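Drelura Home
2025-02-13

Finally dealing with the big gray bin that lives on my work table. Posting as I go so I actually finish this time.

1/ Background for anyone new: I repair and resell small household stuff out of one room. Everything that comes in a mixed box goes through the bin first. If it skips the bin it ends up on a windowsill until May.

2/ The bin is a two-part one. Narrow section at the back, wide section at the front. I bought it used from a shop called Macedo that was clearing out its back room. Paid too much for it, but it has held up.

3/ My rule is that the front is for things I haven't decided on. The back is for things that have a home and only need to be carried there. I empty the back every evening. The front gets emptied when I can't stand it anymore.

4/ Today was a can't-stand-it day. Took out a tangle of cords, two jar lids, a bag of felt pads and a lot of receipts. Most of the receipts went straight to recycling. One was for 200 drawer liners, which I remember buying and have not seen in a long time.

5/ The felt pads are the kind for chair legs. The label says 500. If you live near me and your chairs scrape, send a message.

6/ After the first pass there were only a few small things left in the front section. I always slow down at that point. The big stuff sorts itself. The little things are where I start putting them back "for now."

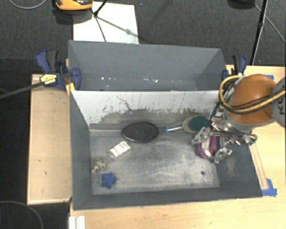
7/ So the brush goes in the cleaning drawer. I have a habit of leaving brushes wherever I last used them and then buying another one. New rule is one drawer, handles all facing the same way.

8/ The black oval thing goes on the shelf by the door until I decide whether to keep it or list it. It gets one week there. Same deadline as everything else on that shelf.

9/ The little white piece with the clear packaging I'm putting in the tray with the other small packaged items. I used to take everything out of its packaging right away to save space. Then I couldn't tell what belonged to what. Packaging stays on now.

10/ Someone asked about the condition of the bin. Yes, it's beat up. The divider has lost a lot of its pale surface and the floor is scratched all over. I looked at a new one from Navis and it's nice, but it's deeper, and I don't want deeper. Deep bins hide things.

11/ I did think about painting the divider. Decided against it. Paint would chip off into whatever I'm sorting and then I'd be cleaning paint chips off other people's stuff.

12/ For cleaning the floor of it I use warm water, dish soap and a soft cloth. No scouring pads. I wipe the corners last and leave it to dry before anything goes back in.

13/ For labels on the trays I'm using the plain paper ones from Ekik. They peel off clean if you get to them within a few months. After that you need a hair dryer.

14/ My inventory sheet had 1,013 lines this morning. I keep one line per item, and a lot of them are things I sold and never crossed off. Going to work through those tonight. It was nearly 2,000 before the holidays, so it's moving.

15/ Next up is the cord box. I already know it's bad. Will post that one separately.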